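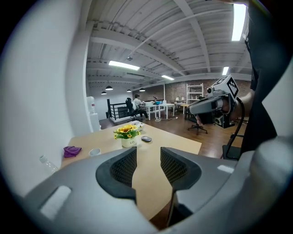 Vlček

Giltum Sideline Kicking Net

Item no. 1572
Page updated 15/12/2020

If you have a kicker in the house, or on the roster, you already know the sound of a football hitting a garage door. The Giltum Sideline Kicking Net is the piece of practice gear I get most excited about on this whole site, and I've had one up in the side yard since November. It goes up fast, it swallows a full-leg kick, and it drops the ball close to where you're standing so you can tee up again. I love this thing!

It's a freestanding net for placekickers and punters, the same general style you see behind the bench on game day, where the kicker gets in a few warm-up swings before trotting out for a field goal. It stands eight feet tall at the top bar. Giltum makes the poles and the base, and the netting comes from Cindomar, whose name you'll find on a small tag sewn into the bottom hem.

The frame

The poles are steel with a powder coat, joined by push-button sections like the ones on a pop-up canopy. Each section has a colored ring at the end and you match ring to ring, so there is very little guessing (I still put the top bar on backward the first time, and it still fit, but the hooks faced the wrong way). The whole frame weighs 19 pounds without the bag. A middle school kicker can carry it from the parking lot to the far end zone without help, though the bag does bump against the legs a bit.

The uprights lean back slightly. That lean matters more than I expected. A net that hangs straight down tends to throw a hard punt right back at you, and this one lets the ball climb, lose its speed and slide down into the pocket at the bottom. From the pocket it usually rolls out the front. Sometimes it sits there and you have to go get it. On wet grass it sits there more often.

The netting

Knotless, black, and soft enough to bunch up in one hand. The weave is tight so the nose of the ball doesn't poke through and hang there, a thing my old net did all the time and which drove me up the wall. The top edge clips on with plastic hooks and the sides are held with bungee loops. Go easy on the bottom loops when you set up! If you pull them tight the pocket goes flat, and then you've built yourself a trampoline.

There is a strike zone panel in the middle, a white square of heavier mesh stitched on all four sides. Field goal kickers will use it as an aiming point. Punters can ignore it, or flip the net so the panel sits higher, which puts it closer to where a good punt leaves the foot and starts to rise. The stitching on ours has a few loose threads at one corner now and they haven't gone anywhere.

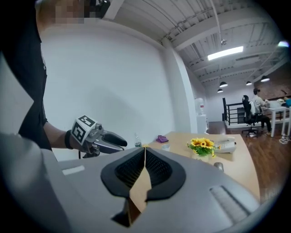
Cardboard strip and black glove.

Setting it up

Lay the base bars on flat ground first, with the feet pointing toward the kicker. Snap in the two uprights, then the top bar. Hang the net from the center hook and work out to the sides. Clip the bungees loosely, step back, kick one easy ball, and adjust from there.

Ground stakes are in the bag and they are decent stakes, but they're for grass. On turf you'll want sandbags over the rear feet. The Bikerwood bags we carry have a strap that loops right over the base bar and stays put, and they come empty, so buy your sand locally and save yourself the shipping. Indoors on a gym floor, use the sandbags too and slip an old towel under each foot.

Wind is the one real weakness. A net is still a sail when it's tall enough, even with all those holes in it. On a gusty afternoon I stake it and bag it, and if the top bar starts to sway I take it down and work on drops and steps instead. Please don't leave it standing overnight.

How far back to stand

Placekickers should put the tee close enough that a mis-hit still finds the net. Start nearer than feels natural, with room for your steps behind you, and back up as your contact gets cleaner. Punters need to be even closer, because a punt is already going up by the time it's past your knee. If you're clearing the top bar, move in. If the ball is thudding into the bottom hem, you're probably dropping it too low or swinging across it, and that's useful to find out in the yard and not on fourth down.

A kicking net won't show you the flight of the ball, of course. You still need trips to a real field with real uprights. For getting in a lot of clean swings on a school night, though, with a ball or two and no one to shag, I can't think of anything I'd rather have - and it's a treat for parents, who get to stop walking downfield.

Coaches, it also works as a warm-up target for quarterbacks. The panel takes short throws nicely. Long snappers can use it too if you slide the panel down to the holder's hands. It was not built for baseballs, softballs or hockey pucks, and the warranty says so.

In the bag

Frame sections with push-button joints
Base bars and feet
Cindomar net with sewn strike zone panel
Hooks and bungee loops, with a few spares
Ground stakes
Carry bag with shoulder strap
Printed setup sheet

Tee, ball, sandbags and holder are sold separately.

Care

Let the net dry before you pack it. It won't rot, but it will smell, and the bag holds on to that smell for a long time. Wipe the joints with a dry cloth now and then and keep grit out of the button holes. If a button sticks, a little dry silicone spray frees it up. Skip the oil, which collects dirt and ends up all over the net. Small tears can be tied closed with the black cord that comes with the spare hooks.

Warranty and parts

Giltum covers the frame for 2 years against bent or cracked sections in normal football use. The netting isn't included in that, so look it over before each season, mostly along the top hem where the hooks pull. Replacement nets, single pole sections and extra hooks can all be ordered on their own. Use item number 1572 when you order parts so you get the ones for the sideline model. The smaller backyard model uses thinner poles and nothing swaps between them.

Shipping

Ships in one long carton. It's an awkward shape for a porch, so leave a delivery note if you'd like it set around the side. Returns are fine if the net hasn't been kicked into, and please send it back with all the hooks in their little pouch.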